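小房间收纳和打扫的一些土办法

搬进现在这个住处以后,我陆陆续续攒了一本子的小窍门,有的是自己摔打出来的,有的是朋友教的。 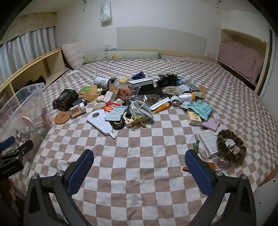
前阵子有朋友问我要,我就想着干脆整理一下放到网上,省得一遍一遍地打字。先说清楚,我不是什么收纳达人,家里也谈不上样板间,柜门一开照样有东西往外滚。只是房间小,逼得人不得不动脑筋。下面写得比较散,想到哪儿写到哪儿,大家挑有用的看就行。

一、先把东西全倒出来

我以前收拾屋子的毛病是一个抽屉一个抽屉地来,今天弄左边的,明天弄右边的,结果东西只是从这个抽屉搬到那个抽屉。后来学乖了,同一类的小东西要一次性全部翻出来,摊在一个大平面上看。我家最大的平面就是床,所以我都在床上干这个活。早上九点来钟开工最好,因为晚上要睡觉,你不收完就没地方躺,这个压力特别管用!

摊开之前先铺一条旧床单,收完了拎起四个角拿到阳台上抖一抖,灰就都出去了。千万别直接倒在刚换的床品上,我干过一次,夜里翻身的时候被一枚图钉扎了胳膊肘,到现在想起来还发毛。

分堆的时候我只分留、送、扔、不知道。“不知道”这一堆最要紧,别跟它较劲,找个纸箱装起来,箱子上写个月份,比如写“十一月”,塞到柜顶。等过了大半年还没去翻过,那就可以整箱送走了。我头一回这么干,箱子封了以后连里面有什么都想不起来,送走的时候一点不心疼。

倒出来的东西一般会比你以为的多得多。我有一回较真数了数,光是零碎的充电线、转接头、小螺丝、发圈、回形针这些,居然有656件!那天下午我坐在床沿上,真的有点怀疑人生。

二、抽屉里的隔断不用买

市面上卖的抽屉分隔盒,好看是好看,可是尺寸老对不上,不是宽出一指就是矮了一截。我现在基本都用纸盒自己裁。装茶叶的、装手机的、装袜子的硬盒子都能用,盖子和盒身拆开就是两个。量好抽屉的内高,纸盒比它矮一厘米就行,太高了抽屉会卡住,拉出来的时候“咔”一声,整个人都不好了。

盒子底下贴一小块双面胶,或者垫一片防滑垫(就是铺在地毯下面那种网格的,剪成小块),开关抽屉的时候就不会跑来跑去。裁口毛糙的地方用纸胶带包一圈,摸着舒服,也不容易刮线。

要是抽屉特别深,可以做两层,下面一层放一年用不上几回的,上面那层放天天要拿的。上层的盒子两边各剪一个半圆的缺口,手指一勾就能提起来。这个缺口是Nesrin Kılıçarslan教我的,她以前在裁缝铺里帮忙,纽扣和线轴全是这么放的。

三、线材

线是最烦人的。我试过扎带、魔术贴、长尾夹,最后留下来的办法还是卫生纸的纸筒。一根线绕几圈塞进一个纸筒,纸筒外面用记号笔写上是什么线,竖着排在鞋盒里,一眼扫过去就能找到。短线就别用纸筒了,对折两次用面包袋上的那种小铁丝拧一下就好。

绕线的时候别绕太紧,尤其是接头根部那一段,老是折同一个地方,里面的铜丝会断。我以前喜欢把线缠在充电头上,缠得紧紧的,看着特别利索,一年坏三根。现在都是松松地绕成巴掌大的圈,好多了。

认不出来用在哪里的线,单独放一袋。每次家里有电器坏了、送人了,就去袋子里对一对,对上了一起带走。

四、墙和门后

租房的朋友最怕往墙上打洞,我也一样。粘钩是好东西,可是粘不牢的太多了,半夜“啪”地掉下来一包东西,魂都吓没。后来Rónán Fitzgerald来我家修水龙头,顺便教了我几招,我照做以后就很少掉了。

第一,墙面要擦两遍。先用拧干的湿布擦掉浮灰,晾透,再用棉片蘸点酒精擦一遍,等酒精跑光了再贴。第二,贴上去以后用掌根使劲压,压住数到三十。第三,也是我以前从来不听的一条,贴好以后空着放一天一夜再挂东西。我总是性子急,贴完就挂,难怪掉。

乳胶漆墙上其实不太适合粘重的,漆皮会一起扯下来。瓷砖、玻璃、光滑的柜门就没问题。想在漆面墙上挂,就只挂轻的,帽子、布袋、一条围巾这种。撕的时候用吹风机的热风吹一会儿,再拿一根牙线从背后来回锯,慢慢就下来了。剩下的胶印拿护手霜糊上去,放十来分钟,用旧银行卡刮。

门后面是很多人浪费掉的地方。我在卧室门后挂了一根细杆,搭第二天要穿的衣服。有一点要留心,门一开一关,挂在上面的东西会晃来晃去打到门板,在杆子下方贴两粒小毛毡垫就安静了。

五、床底下

床底我分成靠外和靠里。靠外放带轮子的浅箱子,装换季的床单和薄毯子。靠里那块够不着,以前我拿晾衣杆去捅,很狼狈。现在是在箱子把手上系一根长布条,布条另一头留在床边,要拿的时候一拽就出来了。布条用旧T恤剪就行,别用塑料绳,勒手。

床底容易返潮,尤其是一楼。每个箱子里放一小包东西吸潮,小苏打装在旧袜子里扎紧就可以,两个月换一次,换下来的小苏打别扔,拿去刷水槽。被子收进去之前一定要晒透,然后在屋里摊凉了再叠。刚晒完热烘烘地就塞进箱子,里面会闷出水汽,等你再打开就是一股怪味。

我还有一条心得:羽绒的别抽真空。抽完确实扁,可是再打开总觉得蓬不回来了,睡着也没以前暖和。棉花的倒无所谓。

六、厨房里的几件小事

既然写到这儿了,就把厨房的也一块儿写了吧。

砧板竖着放,别平放。平放的话底下那面老是湿的,容易发黑。我用一个旧的文件架来立砧板和锅盖,四块钱的东西用了好几年。

洗碗海绵用完了挤干,用夹子夹住一角挂在水龙头旁边。放在盒子里的话总有一面泡着水,没几天就滑溜溜的,闻着也不对。

油瓶底下垫一个旧瓶盖或者小碟子。油总会顺着瓶身流下来一点,垫了以后只要洗碟子,不用去擦台面上那一圈黏糊糊的印子。瓶口也可以绑一小条厨房纸,用橡皮筋箍住,脏了就换。

调料瓶的标签贴在瓶盖上,别只贴瓶身,前提是你跟我一样把它们放在抽屉里。放在架子上的就反过来。这道理说出来简单,我可是把小苏打当成淀粉勾过一次芡的人。那锅汤的味道就不提了……

剩饭要冷冻的话,趁还有点温的时候分装成一顿的量,压成扁扁的一片,解冻快,口感也好。整团冻起来,外面都热透了里面还是冰疙瘩。

还有保鲜膜。找不到头的时候,用一小段胶带粘住卷筒表面轻轻一拉就起来了。Kaja Rebane更绝,她把整卷保鲜膜放在冰箱里,说凉的不粘手,我试了,确实好撕一些,就是冰箱里又少了一块地方。

七、擦东西用什么

我家现在清洁用品就那么几样:白醋、小苏打、洗洁精、酒精,外加一瓶洗厕所的。以前买过一大堆瓶瓶罐罐,各管各的,占地方不说,有些味道熏得头疼。有一点一定要记牢,含氯的漂白剂不要跟醋、跟洁厕灵混在一起用,会冒出有毒的气体,用的时候也要开窗。

水垢用醋。花洒头拆不下来的话,拿个小塑料袋装上醋,套在花洒上用皮筋扎住,泡一个晚上,早上用旧牙刷刷一刷。水壶里的水垢可以用醋兑水煮开,放凉再倒掉,之后清水多煮一回,不然泡茶一股酸味。大理石的台面可千万不能用醋,会把表面咬花。

玻璃用旧报纸擦的老办法我试过,手上全是黑的,后来改用洗过很多次的旧棉布,加一点点洗洁精,再用清水布过一遍,最后干布收尾。阴天擦比大太阳底下擦好,太阳一晒水干得快,容易留道子。

开关面板和插座周围那圈灰手印,用橡皮擦就行,就是小学生用的那种白橡皮。插座附近绝对不要用喷的,更不要用滴水的布。真要擦得仔细,先把电闸拉了。

床头那面墙时间久了会发黄发暗,那是头发上的油。我的办法是用面包芯去按,轻轻按,别来回蹭,浅的能去掉不少。深的就只好用拧得很干的布蘸一点洗洁精水,从下往上擦。从上往下的话,脏水会流出一道一道的印子,更难弄。

八、布类的东西

格子床单、条纹枕套这些深浅色都有的,头一次洗最好单独洗,水里放一把盐。说实话盐到底能不能固色,我跟Þórey Mogensen争过好几回,她说没用,是心理安慰。反正我照放。凉水、翻面、别泡太久,这几条她倒是同意的。

叠床笠是很多人的噩梦。我的笨办法是把手伸进两个角里,把一个角翻过来套在另一个角上,四个角最后套成一个,放到床上就差不多是长方形了,剩下的随便叠。叠好了连同枕套一起塞进另一只枕套里,一套一包,换的时候直接拎一包走,再也不用在柜子里翻找另外那只枕套。

毛巾变硬了,用半杯白醋代替柔顺剂洗一次,晾之前使劲抖几下。柔顺剂用多了毛巾反而不吸水。

布袋子这种东西,谁家不是一大堆!我只留了5个,挂在门口顺手的地方,买菜、去图书馆、装鞋,够用了。脏了随着深色衣服一起洗。其他的都拿来装东西,比如装不常用的背包、装冬天的帽子,当防尘袋使。

九、小工具和五金

家里只要住着人,就会不断冒出来多余的螺丝。家具装完剩下的,电器里附的,地上捡的。我把它们放在透明的旧药瓶里(药瓶一定要撕掉原来的标签,免得弄混),每瓶外面写上是哪件家具的。装完家具,剩下的内六角扳手用胶带粘在那件家具的背面或者底下,等要拆的时候它就在那儿。这一条是我最得意的,谁用谁说好。

螺丝拧滑了,垫一根宽橡皮筋在螺丝刀和螺丝中间,用力顶住慢慢拧,多半能转动。木头上的螺丝孔松了,塞两根牙签,蘸点白胶,掰断齐平,干了再拧进去,很牢。

抽屉拉着发涩,拿蜡烛在滑槽上来回涂几下。门轴吱呀响,可以用铅笔芯的粉,不会像油那样招灰。Hafþór Bech家里的老木门就是这么伺候的,开起来一点声音都没有,我有一次站在他家走廊里被他从背后吓了一大跳。

强力胶用完以后,瓶口擦干净,盖紧,竖着放进一个小罐子里,再丢一包干燥剂,放在阴凉的地方。我这样存的一管用了大半年还没干。

十、怎么保持

收拾一次不难,难的是过两个礼拜又变回去了。我试过列计划表,贴在冰箱上,没几天就当它不存在。现在只守着很小的规矩:睡前把床边和桌上的东西归一归位,放一首歌的时间,歌完了就停,没弄完也停。

另外就是进门的地方放一个浅盘,钥匙、零钱、小票、口罩,统统先扔在里面,等盘子满了再清。别嫌它乱,乱就乱在那一个盘子里,总比满屋子都是强。

买新的收纳盒之前,先空着手等一个星期。我以前是看到盒子就想买,买回来再想装什么,后来光空盒子就叠了半人高。有一年清出来的杂物拿去社区的旧物集市卖,连盒子带东西收了大约73块钱,还不够我当初买盒子的零头。

差点忘了一条,冰箱顶上别放纸箱,积油灰,又影响散热。微波炉上面也是。我家那个位置现在只放了一块隔热手套。

阳台花盆的那部分我单独记在另外几页上,字写得太潦草,等我自己先认出来再打上来。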